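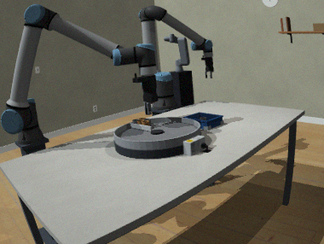

Ticket 3644
Queue: Equipment planning, Seno
Site: Gullomden
Opened by: Hanne Skov
Assigned to: Arlo Escobedo
Status: Open, waiting on vendor
Subject: Budget sheet for the sorting cell rejects line 12, and also seems to think we are buying one robot

Hanne Skov wrote:
I'm trying to get the Gullomden cell into next year's equipment plan before the window closes in April. The sheet takes everything up to line 12, which is the second arm, and then marks it "duplicate item, removed." I put it back. It removed it again. We did this for a while. The total at the bottom is now lovely and low, and if I send it upstairs like that someone will approve it, and then we will own half a cell.

What I've tried so far:
Typed the arm in as a quantity of two on line 11. The sheet accepted the two and priced it as one.
Gave the second arm a different description ("arm, other"). Removed as duplicate.
Saved, closed, reopened. Line 12 gone, and the note I left next to it gone too.

Arlo Escobedo wrote:
Reproduced on my machine. The sheet matches on the vendor part number and ignores the description, so "arm, other" was never going to get past it, though I enjoyed it. Both arms are the same model from Clovo and carry the same part number. Whoever set up the template assumed you would never want the same expensive thing twice. As a budgeting philosophy I can see the appeal.

Workaround for now: add your station code after the part number, so one ends in L and the other in R. It should stay put. While you're in there, please check that the grippers are on their own lines. Clovo sells the arm bare, and the template has them down as "included." They are not included. Neither are the pedestals.

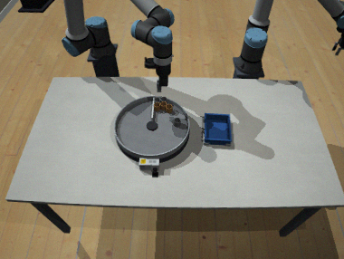 Last changed: 2022-12-10 by A. Escobedo

Hanne Skov wrote:
The L and R trick worked, thank you. Both arms are in, and the total has gone back to being upsetting. Grippers and pedestals are separate now too.

Next problem. Su, the layout package, exports a parts list from the cell model, and I pasted that into the sheet to save myself the typing. It brought over the arms, the table and the blue bin. The round tray came over as "fixture, misc." at zero dollars. I would love a zero-dollar fixture. I don't believe in it. The small orange-brown pieces we drop in there for picking trials also came across, as capital equipment, with a depreciation schedule.

Arlo Escobedo wrote:
Delete the pieces from the capital tab and put them under consumables. If finance asks, they do not depreciate, they roll under things.

The zero is a missing price in the Su library. An empty price exports as 0 and the sheet treats 0 as a bargain. I've asked Clovo for a current figure. Leave the line flagged until it comes, and please don't fill in a guess. The last guess on a Gullomden sheet stayed in the plan until the invoice arrived to correct it.

Hanne Skov wrote:
Clovo came back. 1515 dollars for the tray, 40 days to deliver. I typed it in and the flag cleared. Then I read the quote again, slower, and it says "mechanical assembly only."
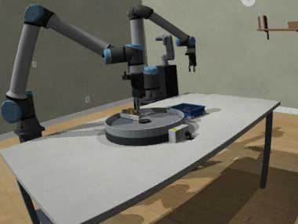

Budget lines for the tray need to be split in two, and I've changed the template so it asks. The 1515 covers the mechanical part. The control box is a separate item on Clovo's list, and I don't have a price for it yet. It's easy to forget, being a small light gray thing stuck on the front right of the tray, but the black knob coming off its right side needs room for a hand, so put a note about clearance on the layout tab before anybody orders a narrower table to save money. Yes, that has been proposed.

Hanne, three things still open on your side:
1. Add a line for the control box, price blank, flagged. Blank, please, and not 0.
2. Ask Clovo whether the 40 days runs from the order or from their confirmation of the order. They have given both answers to other sites.
3. Send me the sheet before you send it upstairs.

Arlo

Hanne Skov wrote:
Line added, blank, flagged. Question sent to Clovo. The sheet now says the new line is a duplicate of the tray. I've put an R on it.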